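Ticket: Snack packing, crushed bags and slow placing
Queue: Sperling packing line, automation support
Product: Prollport placing program, hand-held grippers
Priority: Normal
Status: Open, workaround in use

Summary

Thin bags of crunchy snacks get squeezed too hard when the Prollport program places them in the mixed gift boxes. Biscuit packets and anything wrapped in paper go in fine. We think the close setting is tuned for firm packs and never lets up for the puffy ones.

Background for whoever picks this up

At Sperling we fill mixed snack boxes, and until May every one of them was filled by hand. Now the packers on the early shift spend part of the day with the hand-held grippers, showing the moves that the Prollport arms learn from, and the arms take the long repeat orders. I have to say I love this setup. The people who know how a box should be filled are the ones teaching it, and the reaching and bending that used to wear everybody out by lunch has dropped a lot. So please read this as a report from a team that wants more of it!

Log

Entry 1. First report from the early shift. Noodle snacks came out of an arm-packed box with a lot of crumbs in the bottom of the bag. Seal fine, bag not torn. Put aside 7 bags from the same order and found the same in all of them.

Entry 2. Checked the order sheet. The arm run was 3,000 boxes and the complaint covers only the boxes with thin bags in them. Asked the shift whether hand-packed boxes from the same carton had crumbs. They did not.

Entry 3. Went back over how we teach the mixed pile. The practice table gets a bit of everything on it, stiff packs and soft ones together, next to the open box.
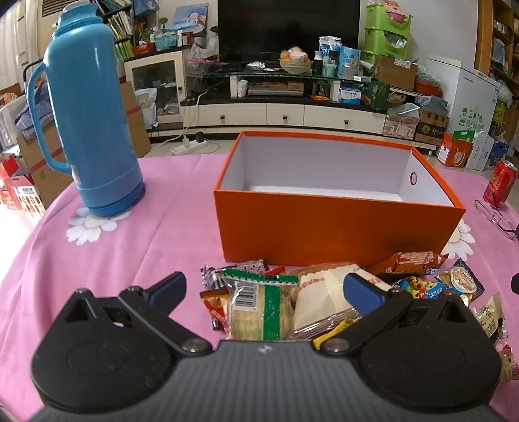
The packers pick in whatever order feels natural, and that turns out to matter. Most of them start with the biscuits, so the program sees a lot of firm grips early on and far fewer soft ones. One of the packers spotted this before I did. She said she always saves the puffy bags for the top of the box, and by then the session is often over.

Entry 4. Tried lowering the close force by 2 steps in the Vanar panel. Crumbs gone, but now the heavier packets slip on the way to the box. Put it back where it was.

Entry 5. Tried a separate soft-bag profile. The panel accepts it and shows it as active, then drops back to the standard profile as soon as the order changes. Restarted the panel, same result. This is the part we need support for.

Entry 6. While waiting, we recorded new sessions with soft bags first. The instruction to the packers was short: close the pads until the bag stops sliding, then stop, and lower it into the box before opening. Everyone picked it up quickly. A few said it's easier to feel through the grip than they expected, and there was some friendly competition over who could do it with the fewest wrinkles.
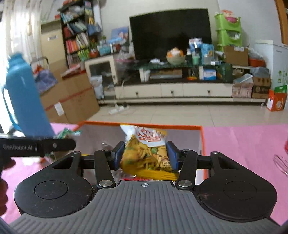 This page was last changed on 3 Sep 2022.

Entry 7. Loaded the new sessions and ran 4 test boxes. Much better! The arm slows down before it closes on a thin bag, and we found no crumbs. Stiff packs still hold. The profile still resets on an order change, so someone has to stand by the panel and switch it back each time.

What we need from support

Please find out why the soft-bag profile doesn't stick after an order change. Panel log is attached to this ticket.

Please also tell us if a session can be tagged as "soft" when it's recorded. Right now we write it on a sheet of paper taped to the table leg, and it gets lost.

Notes on the work itself

The shift asked me to pass on a few things. Swapping jobs every break works well, one hour teaching, then a stretch checking finished boxes. They'd like the teaching time to show on the rota as its own job and not as "other." They also asked for smaller handles, and I've opened a separate ticket with Erham for that one.

Workaround until this is fixed: run orders with thin bags on the early shift only, with one packer at the panel. Switch to the soft-bag profile after every order change and check the first box by hand before letting the rest go.

Next update after support has looked at the panel log.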